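Tuesday, 7 a.m.
By the Skeruder desk

Keep the old tower. I mean it. Office down the road in Haredport is throwing out 38 desktops and everybody shrugs, too old, too slow. Too slow for what? Letters? A spreadsheet?

Lay one down, pull the side off. Look.

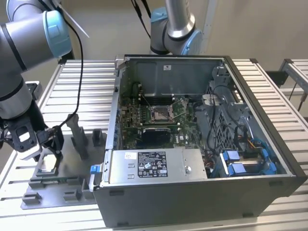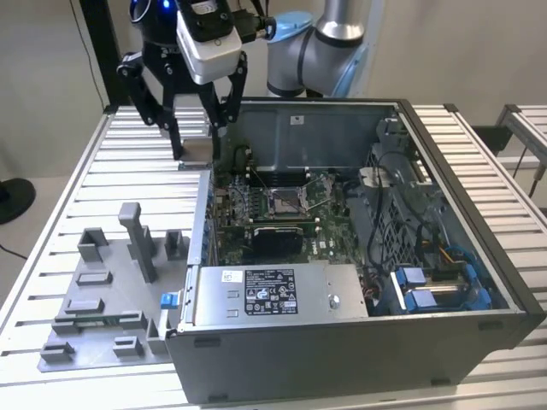 Side panel off, CPU socket open, power supply still in the case.

All of it right there where a hand can reach. Try that with a 700 dollar laptop thats glued shut. A part goes, you swap the part. Not the whole machine, teh part. Cheap, boring, good.

Contact Skeruder | Copyright Skeruder, Haredport | Back to top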